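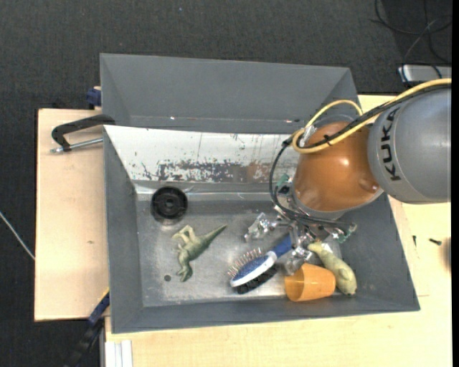

Gray bin with a worn white panel, and a KUKA arm at the right.

Fleet Yard News: the frigate Lozano joins the lineup

The Lozano class is finally out of the drawing stage and into the fleet! Mattes Böttcher posted the finished deck plans in November, and those of us who follow the Trarkcombe navy have been poring over them ever since. This is the first new escort for Trarkcombe since the Amis class corvettes, and she fills a gap that has bugged players for a long time -- something fast enough to keep up with the carriers but cheap enough to lose one and still finish the campaign.

On paper she is 132 meters long with a crew you can run on a light budget. Main gun forward, a vertical launch block behind it, and a hangar aft that takes one helicopter. Mattes went back and forth on the hangar. His early version had room for two, but the flight deck ended up so short that nothing could land in a sea state above moderate under our weather rules, so the second helicopter went and the deck got longer. I think he made the right call. The stern looks so much better for it, too.

Hanneke Hermans ran the first trial games, pitting a pair of Lozanos against the Hidness submarine force in the northern straits. She played it 7 times with different starting positions. The frigates did very well in open water and had a rough time close to shore, where the towed array has to come in and you are left with the hull sonar. If you are used to the Amis boats, which love shallow water, this will take some getting used to. Hanneke suggests keeping one corvette with the group whenever you go inside the islands.

Six hulls are in the order of battle so far, with the lead ship in service and the rest arriving as your campaign year advances. Names for the last two are still open, and Mattes would love to hear ideas (river names only, please, to match the others).

The ship cards and counters are on the downloads page now. If you printed the early set, please swap out the damage card, as the old one has the engine room and magazine hits reversed. Hanneke's straits scenario goes up next, with a map that covers more than 17 sheets -- clear the dining table!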